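Handout 3: Who gets in, who gets to stay
Migration and Citizenship, first-year option
Updated 6 September 2021

Welcome back! Last time we looked at why people leave. This week we move on to the other end of the journey, and to my favourite part of the whole course: how a country decides who counts as a member. It sounds dry until you see how much of daily life hangs on it (voting, work, renting a flat, whether your gran can come and live with you).

Two old ideas to start with

Nearly every nationality law mixes two principles. Jus soli, the right of the soil, gives citizenship to people born in the territory. Jus sanguinis, the right of blood, passes it down from parents. Very few countries use only one. Britain is a lovely case to study here, having moved in 1983 from almost pure birthplace citizenship to a rule that also looks at the parents' status. Keep that date in your notes, as we come back to it in January.

A third route is naturalisation, where an adult applies. Look out for the usual conditions: years of residence, language, good character, a fee, sometimes an oath. Each of them has its own history, and each leaves somebody out.

Settled, but a citizen?

Permanent residents can live and work in a place for decades without a passport from it. Tomas Hammar's word for such people was "denizens", and it's a really useful one. Try it on the town of Drornach, our made-to-measure case for the term. The fish works there took on 398 workers from abroad under a permit scheme; the permits were tied to one employer, Mackay, and family members could join only after 2 years.

Questions to bring to the seminar:
Should a permit belong to the worker or to the firm?
At what point does a long stay create a claim to belong?
Is it fair to charge a fee of 500 pounds for a child's application?

Families and the table at home

Family reunion rules have to say what a family is, and this is where things get properly interesting. Spouses and young children are nearly always covered. Grown-up children, brothers, sisters and grandparents often aren't. Officials may also ask whether a couple really share a household, so very ordinary home life becomes evidence.
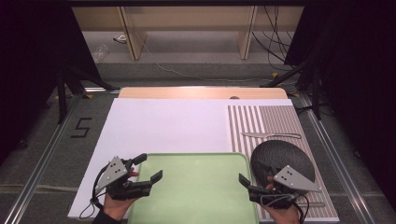
Fig. 2. A table knife and a dark round plate on a striped mat.

For next time, read the Skikenow chapter in the course pack, then the short Vistel report on waiting times. Write half a page on which relatives you would include in a reunion rule, and where you would stop. Do argue with each other about it first!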